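Home Crowds and Close Matches: A Season Following Pranmont Rugby Club
Student project report, 25 March 2022

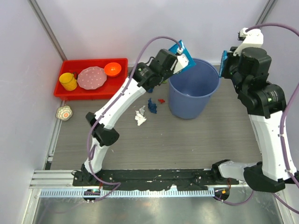
Figure 1. Red tray with a mug, plate and bowl, and a small patterned bowl outside it.

When I first picked this topic I thought it would be simple enough: do the players at Pranmont really do better in front of their own people? I went along to 9 home matches (with a very thick coat for most of them!) and kept notes on the score every ten minutes.

The match I remember best was the one against Brelero, when Pranmont trailed by 3 points until the 75th minute and then scored right in the corner, and the noise was just wonderful. The Drindance game was much quieter, and they lost it.

My notes lean toward a home advantage, mostly in the last quarter, but one season is a small sample and I would love to carry on with the away games when play starts again in June.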